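Baert Stoneware Four-Place Set: Long-Term Review

Filed under Tableware, glazed ceramics. Test period began in July.
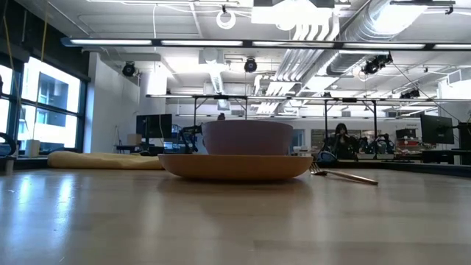 Luana Macedo wrote in under the first-impressions post that her Baert plates had picked up gray streaks within a month and asked whether the glaze was defective or her flatware was at fault. Most of this review deals with that question. The short reply is that the streaks are metal transfer, that they can be removed, and that the matte colors are more prone to them than the gloss ones.

Background. Baert sells this set in two finishes. The gloss finish has a clear top coat over the color. The matte finish has no top coat, and its surface is rougher at a scale you can feel with a fingernail. Both are fired stoneware with an unglazed foot ring. I bought one set in each finish at the list price from Branthorpe, which had both in stock.

Metal marking. A fork or knife is softer than a fired glaze. When it drags over a rough surface, a small amount of metal is left behind, and it reads as a gray or black line. It looks like a scratch but sits on top of the glaze. To compare the finishes I drew a stainless table knife across one plate of each, 500 strokes, with a 3 pound weight resting on the blade. The gloss plate showed faint lines visible only under a desk lamp. The matte plate showed a dark band visible from across the kitchen.

Both cleaned up. A paste of mild powdered cleanser and water, left on for 10 minutes and rubbed with a damp cloth, took the gloss plate back to its original look. The matte plate needed the same treatment three times, and the cleaned area is now slightly shinier than the rest. Repeated over a few years, this will probably leave an uneven surface. Do not use steel wool, which adds more metal than it takes off.

Plated flatware. Anderson Rocha asked about colored and plated forks. The thin finish on these varies a great deal between makers, and some of it wears at the tips of the tines first. A rough glaze will speed that up. With the matte set I would stick to plain stainless.

Heat. The bowls are rated for the microwave. With 12 ounces of water and two minutes on high, the matte bowl was comfortable to hold at the rim and too hot to hold at the base. The gloss bowl behaved the same way. The base heat suggests the unglazed foot takes on some water in the dishwasher. After a full day of drying on a rack, the same test gave a cooler base on both. Anyone who microwaves straight out of the dishwasher should use a towel.

Dishwasher. The sets ran nightly on the normal cycle. I found no crazing in either finish. One matte salad plate has a chip on the rim from contact with a pan handle. The exposed clay is light tan and the chip is shallow.

Stacking. The plates nest well. The bowls do not. The walls are steep enough that each bowl sits high in the one below it, and a stack of four will not clear a standard wall cabinet shelf set at its lowest position. Two stacks of two fit. The foot rings are also rough enough to mark the glaze of the piece underneath, so I ran each one over fine wet sandpaper before putting it away. Baert should do this at the factory.

Compared with Skeltavness. The Skeltavness set is heavier, costs more, and has a ground foot ring. Its gloss finish marked about the same as Baert's in the knife test. Its bowls are shallower and stack properly. It is not sold in single replacement pieces, and Baert is.

Recommendation. Buy the gloss finish. The matte finish is acceptable for serving pieces and for bowls used mainly with spoons. Replacement dinner plates are sold individually in both finishes, and the chipped salad plate has been reordered.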